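Call for participants: people who fold laundry for a living, to watch robots get it wrong

Skerel, Unit 18, Prasertsri Yard

We are looking for people with a working background in laundries, hotel linen rooms, care homes or charity shop sorting to join a fault review panel. You will be paid. You will not be asked to say nice things.

The background is this. In May one of our two-arm cells closed its gripper on a drawstring it had taken for a fold, and kept pulling. The force limit should have stopped it and did not. The garment tore, a wrist cable came out of its clip and the arm carried on with its routine over an empty patch of floor until Fathima Bhuiyan pressed the stop. Nobody was hurt. The first report blamed the garment. The second blamed the lighting. I have read both and I don't believe either of them, and that is why I have been given the job of running this panel.

The supplier of the folding software, Rotby, says the fault has been dealt with. They may be right. They also said so before it happened. We have kept 1334 logged attempts at picking up mixed clothing, and we want people who know cloth to go through a share of them and tell us where the machine was about to do something daft, whether or not it got away with it. 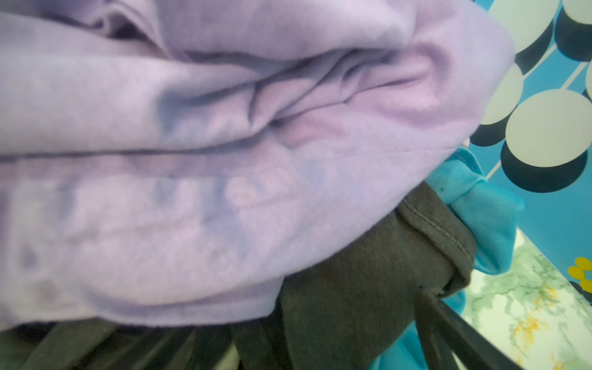
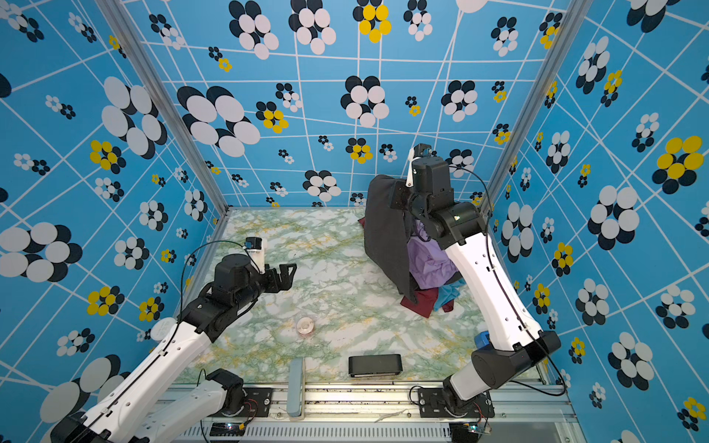
Mixed clothing in the cell: the wrist camera's view first, then both arms.

What you would do

You would come in for 2 sessions of half a day each. In the first you look at recordings and mark the moment you would have stopped. You can stop as early as you like and you don't have to explain it in engineering terms. "It's got hold of the wrong layer" is a perfectly good note. In the second you go over your notes with Ashraful Roy, who looks after the arms, and argue with him if need be. He will argue back.

Straps, loops, hoods and anything with two layers are what we worry about most. If you have spent years pulling tangled aprons out of a tumble dryer, you will probably see trouble well before our software does.

You will not work inside the cell or handle the arms. The guard stays shut while they have power. A number of people asked about this when we first put the word out, and given the subject of the study I think they were right to.

Who we want

Around 20 people. At least three years of paid work handling clothes or linen. No computing knowledge needed, though you should be comfortable looking at a screen for an hour at a time with breaks. Please don't apply if you work for Rotby or for Deleseo, who made the grippers. Both firms will get the findings when everyone else does.

What you get

The hourly rate is in the information sheet, along with travel and lunch. Your notes will be printed in the report as you wrote them, under your name or without it. I have asked for that in writing and got it.

How to apply

Write a few lines on where you have worked and what you handled there, and send them to Anwara Abeysekara at the unit, by post or through the form on our contact page. Say if you need step-free access or an early finish. Applications close at the end of July 2021.

Chaminda Hettiarachchi
Fault review, Skerel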